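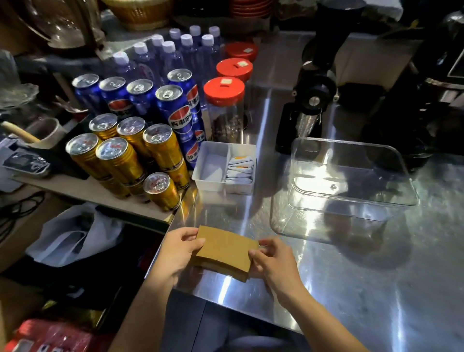

Write the Counter Rules at the Counter

By Milagros Saludo
September 2024

I have spent a good part of my working life refilling things. Cup sleeves, sugar sachets, beans, lids, the cold drinks, the water, then the sleeves again, because somebody ordered a round of large lattes for a whole office and off they went. I like this work more than I probably should. There is a pleasure in squaring up a stack of sleeves between your hands and setting it in its tray so the next person can take one without looking, and when I started being asked to help write rules for coffee bars where people and machines share the work, I found that my opinions nearly all came from there.

So this is an essay about automation, and it is going to spend a lot of time on cardboard. Please bear with me.

The occasion for it is a draft I was sent by Mondetti, a small firm that fits out coffee bars and has lately been asked by its customers for guidance on robot arms. The draft is a house standard, which is to say nobody is obliged to follow it, but a house standard has a way of turning into the contract and then into the training binder. It runs to 393 numbered clauses. I read every one over two evenings with a pot of tea, and I want to say first that the people who wrote it are careful and kind and know a great deal about stopping distances. The safety sections are good. I wouldn't touch them, and I'm not qualified to.

What bothered me was the proportion. By my reading there are 4 clauses on restocking. One of them says that consumables shall be "replenished as required by the operator." That one line covers most of what I did with my hands for years!

Let me explain why I think it matters, and I'll use the sleeve, since it is the object I know best. A paper cup sleeve looks like nothing. It lies flat, it has a bit of a curve to it, it weighs next to nothing, and it would love to slide under its neighbor. When you take a stack out of a carton you hold it by both ends, you feel whether it is even, and if one is sticking out you nudge it back. If one is creased you set it aside, and you do this without deciding to. Then you lower the stack into the tray and let go of one side a little before the other. I must have taught this to dozens of new people and I don't believe I ever once said it aloud. They watched me and then they did it.

Now put an arm on that counter. The Llanos bar, where I helped out during a trial last November, had one made by a company called Pruvia, and the staff had named it Titus. (Every crew names the arm. I have given up fighting it.) Titus was to take a sleeve from a tray and put it on a cup, and it was good at this when the sleeves were lying the way it had been shown. The manual said to load up to 200 at a time. Our morning person, who was quick and sensible and had been there longest, loaded the tray the way she always had, curve toward her, because that was how a person's hand wanted it. Titus wanted the curve the other way. Neither of them was wrong. There was simply no rule, so for the first stretch of mornings the arm would reach in, come up with two sleeves or none, and wait for help, and she would leave a customer to go and help it.

You can call that a teething problem, and the engineer did, very pleasantly. I'd call it a gap in the standard. Somebody should have had to write down which way the sleeves go, and somebody should have had to ask the person who fills the tray before deciding.

That would be my first request of anyone drafting this kind of document. For every item a machine picks up, name how it is supposed to lie, how full the container may be, and who settled the question. Put it next to the tray, in words a new hire can read on a first shift. If the person's way and the machine's way disagree, try hard to move the machine. An arm can be taught a new approach in an afternoon and it will not grumble, whereas a habit in a pair of hands that has been there for years will come back the minute the line gets long. I know mine would.

My second request has to do with room. Coffee counters are crowded and they are going to stay crowded. The people who draw plans for them tend to draw the grinder, the brewer and a stretch of clean steel, and then real life arrives with cans of cola and bottled water and jars of beans, and every bit of it has to live within reach of whoever is serving. I have seen a lovely rule in more than one draft that the work surface "shall be kept clear of items not related to the automated task." I understand the wish. But the person working that counter has several tasks, and sleeves are only one of them. A rule that can be kept only by making someone walk to a back room for a can of soda is a rule that will be broken before noon, kindly and quietly, by good workers who have customers waiting. 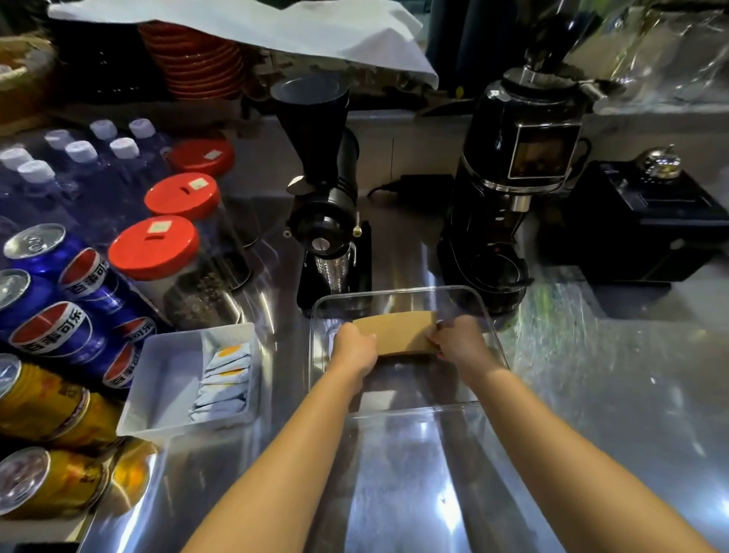
Better, I think, to mark a modest area the machine may enter and promise that everything outside it belongs to people. Make it as small as you can bear. Put the tray the arm uses at the edge of that area, so that a person filling it can stand where they normally stand and reach in with both hands. I say both hands on purpose. So many of these documents picture the worker pressing a button or tapping a screen, one finger, with the rest of the body standing safely off somewhere. Filling a tray properly is a two-handed job, the forearms come right over the counter, and for those few seconds the person can't easily press anything. If the arm can only be held off by a button, then the rule has been written for someone who isn't doing the job. Let the stop be something that happens when the person reaches in, and leave the restart to the person too, in their own time, when they have both hands back.

I had a friendly argument about this last point with one of the Mondetti people, who felt that a restart left to the worker would cost too much time. He had a test bar and a clipboard, bless him, and he had watched 100 refills. His worry was that people dawdled afterward. They straightened the sachets, they wiped a spot, they pushed a jar back into line, and only then did they let the arm go again. He had put all of that in the column for delay. I told him I would have put it in the column for running a coffee bar, and we went back and forth over it until the tea was cold. I don't think I won him over entirely, but the column has a different heading now.

It does seem to me that this is where a written standard can do either real good or real harm. Whatever you measure as delay, somebody will eventually try to remove. If the tidying after a refill is written down as waste, then in a year there will be a bar where it isn't done, and the sachets will be lying every which way, and somebody will propose a second machine to straighten them.

My third request is smaller and possibly a bit sentimental. When a worker shows a machine's makers how a job is done – how to pinch a sleeve at its ends, how to feel for a stack that has gone crooked – the standard should treat that as skilled work. It should be on the schedule, paid at no less than the usual rate, agreed to beforehand, and never squeezed into a rush. The worker should be told in plain language what is being kept and for how long, and should be able to say no without it following them around. I would also like their name in the file somewhere. We put the electrician's name on the panel. I don't see why the person who taught the arm to handle cardboard should go down in history as "operator."

I should be fair to the other side, because I have friends on it. There are people who feel that rules at this level of detail will choke a young trade, and that a standard ought to say what must be safe and leave the sleeves to common sense. I used to lean that way. The trouble is that common sense about sleeves is held by people who are rarely in the room when the purchase is made, and it leaves the building when they do. A page or two, written with them, would keep a good deal of it. I'm asking for pages, and I'd happily trade them for some of the clauses on signage, of which there are a great many.

Mondetti has asked me to send back suggested wording for the restocking section, and I've been working on it in the evenings. So far I have the direction of the curve, the fill line on the tray, the two-handed reach, and a paragraph on creased sleeves that my daughter says is too long. If you fill trays for a living and your way is different from mine, please write and tell me which way round you put them. I'd like to have that settled before the section goes back.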